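Speaker notes - gathering examples at home, Skestham meetup

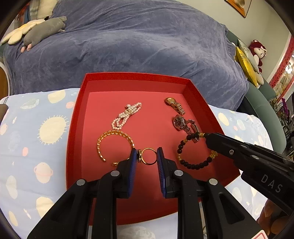

Page last changed: 21 September 2026

Start with jewellery box task. Red box, rings, bracelets, two watches. Small shiny stuff - hard to see, harder to grip.

Point at the two rings between the fingertips. Ask room which one they'd go for first. wait for hands.

Numbers slide: 467 examples kept, 17 thrown out. Say why - mostly rushed starts, poeple forget to pause.

Dutlow set next. 9 homes, own furniture, own clutter. Don't tidy!! Clutter is the point.

Labels - one short sentence per go, plain words. Skip the Wistuvach slide if runing late.

Questions, then hand back the clicker.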